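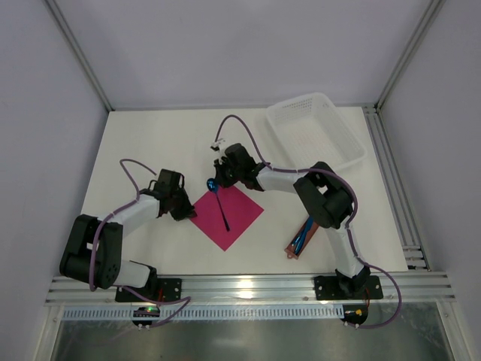 The two-arm cell at Skisstead, blue spoon on magenta paper.

Stories > Software > Planning

Search stories Go

The planner at Gevlow is 400 lines long, and its author is fond of nearly all of them. "It took me 20 rewrites before both arms could share one table," she told me over a very long coffee, "and I'd happily do five more!" Each arm asks for a patch of space, waits, then gives it back. "They're polite, mostly."

Comments

Does it replan mid-move?

Lovely read. We use Pomenen for this and the waiting drives me up the wall.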